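Zurinel Slatted Vent Insert, White with Black Slats
Item 3961

If you have ever lived with a vent cover that rattles every time the fan comes on, you will know why we were so happy to start carrying this little insert from Zurinel. It's a small part, and easy to forget about until the old one cracks, but it makes a real difference to how a utility closet or a laundry nook looks and sounds. We sold through our first order in July and have kept it in stock ever since.

The frame is white plastic with rounded edges, and the slats are black and run across the opening in an even row. One end of the frame is thicker than the other. That's the end with the catch inside it, and it goes in first. Tilt the part a little, seat the thick end, and then press the other end down until you feel it click (a thumb is plenty, please leave the hammer in the drawer!).

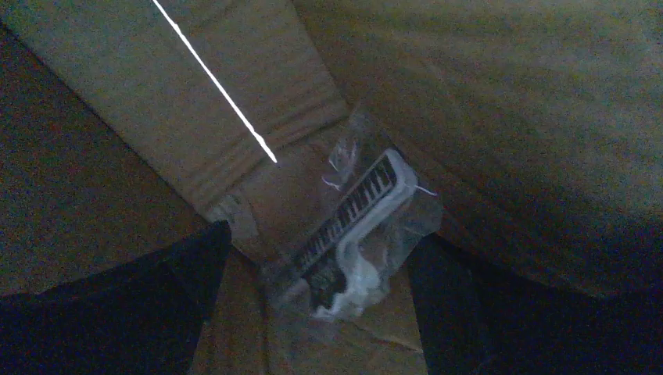

Item 3961 in its clear bag, inside the shipping carton.

Every insert is sold singly and comes in its own bag, packed in a cardboard box. Please hold on to both until you've tried the fit, as we can only take back parts that come home in their original packaging. You have 98 days to make up your mind, so there is no need to rush the job on a busy evening.

For cleaning, warm water and a drop of dish soap will do nicely. An old soft toothbrush gets between the slats better than any cloth we've tried. Skip the dishwasher and anything gritty, and let the part dry all the way before you put it back.

Fits: Zurinel wall housings, and the Mollavo narrow housing with the adapter clip (sold separately).
Does not fit: Mollavo wide housings.
Warranty: 5 years on the frame and slats.
Shipping: up to 17 inserts go out at the single-parcel rate, so it's worth asking a neighbor if they need one too.

Not sure which housing you have? Send a snapshot of it to the parts desk, and Bethel Tamiru or Aled Mathias will take a look and write back. They've both fitted plenty of these at home and are glad to talk you through it, including what to do with an old insert that has been painted over and won't budge.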